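Zavstead hand grippers, the pair kit: a month in

Build notes plus a verdict, typed fast before we lose the room again. We wanted hand-held grippers for recording demos to train an arm later. Looked at the Massawe ones, too heavy. Zavstead pair came to 900 with the harness, Erasto Kirui split it with the workshop.

Assembly
Took me 5 hours, manual says less. Screws fine, spare ones in the bag. The harness straps are the worst bit, buckles slip until you double them back. Once they're on right you can let the gripper hang at your waist and have both hands free. Big plus when you're back and forth to the bench all evening.
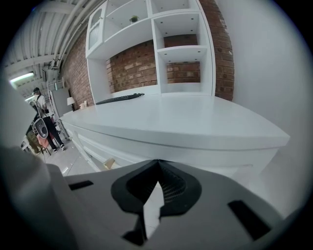 In use
Grip is light, trigger travel a bit long. Marker cubes sit right by the hand so you notice them at first, then you dont. Tracking dropped out on me mostly near the window. Ran 40 takes of picking up blocks with Godfrey Rweyemamu and binned 28, nearly all my own fault (moving too quick).

Charging is anoying. Separate cords for everything, so plan on power strips on the floor and watch your feet.
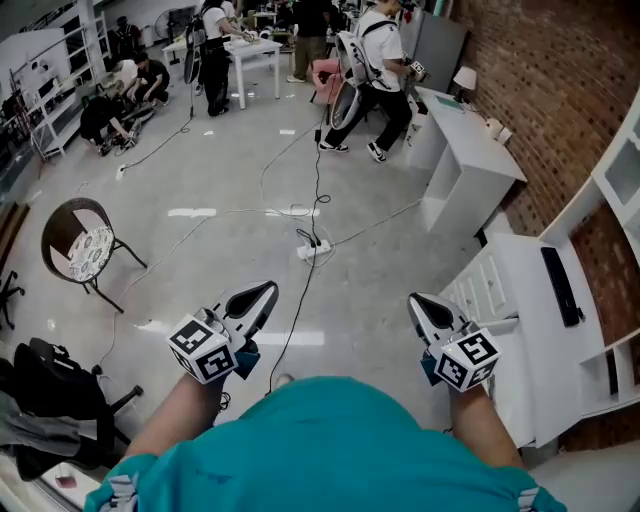 Both grippers out, cords everywhere.

Good: light, spare parts in the box, cubes stay put
Bad: buckles, cords, manual
Software: used Endau to sort the takes, works ok, slow on my old laptop

Would I buy again? Yes, for a shared shop. For one person at home, get a single and see. Firmware update due in January, will add a line if it fixes the dropouts.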